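**Re: moving a 57-key accordion overseas, anyone done it??**

**mvandusen** – August 2021

ok so inherited my aunts accordion, its in Valo and I'm not. Shipper quoted me 1192 for door to door which is insane. thinking of just flying with it. Has anyone carried one on as cabin baggage? Case is big. Airline site says "musical instruments may be accepted" and thats it, thats the whole policy

**wragg_c**

Did it twice. Call them, get a name, get it in an email. Print the email. Gate staff don't care what somebody said on the phone.

Also don't let anyone lay it flat on its back the whole way. Keep it standing on its feet, the way it would sit on your lap, or the valves on the bass side can hang open.

**Thröstur_K**

Buy it a seat. Seriously. Cheaper than 1192 on most routes and you get to strap it in yourself. Ask for a window, they won't let it block the aisle.

**valdemar.n**

Disagree with the seat thing. Overkill for an old student model. Hard case, clothes packed round it, bellows straps done up, check it. I've checked mine for years, 4 trips last year alone, one bent strap bracket total

**wragg_c**

Valdemar yours is plastic reed blocks and you play it in the rain. Hers could be wood blocks with the reeds waxed in. Wax gets cold in the hold, gets brittle, reeds drop off. I've seen it. Not a cheap fix either, friend paid a fortune at Catacutan's shop and waited till November to get it back
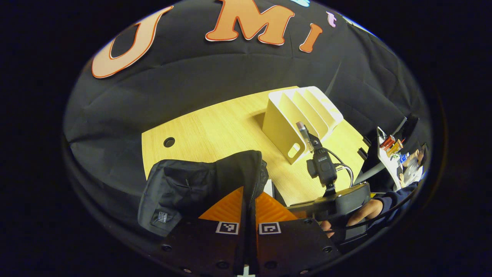 Anyway the cold is only half of it. Heat is worse. Car trunk in summer, an hour, wax goes soft and slides. So whatever you do at the airport, don't wreck it in the parking lot first.

**mvandusen**

how do I tell if its waxed??

**reiko h**

Take the grille off, pull the bellows pins (keep them in order! they're not all the same), lift the treble side off. Yellow or brown stuff round the reed plates = wax. If its brittle and grey-ish it needs redoing anyway.

**valdemar.n**

or dont open it if you've never opened one. pay someone to look. pins get stuck, people use pliers, then theres a gouge

**reiko h**

Fair. Pliers with tape on the jaws though, and go slow – its fine

**mvandusen**

not touching the pins lol. Theres a repair guy near my aunts place, will ask him to look before I book anything. Leaning toward the extra seat

**Thröstur_K**

Good. Put your own name on the ticket with whatever code they want for the extra seat, every airline does it different. Ask them to spell it out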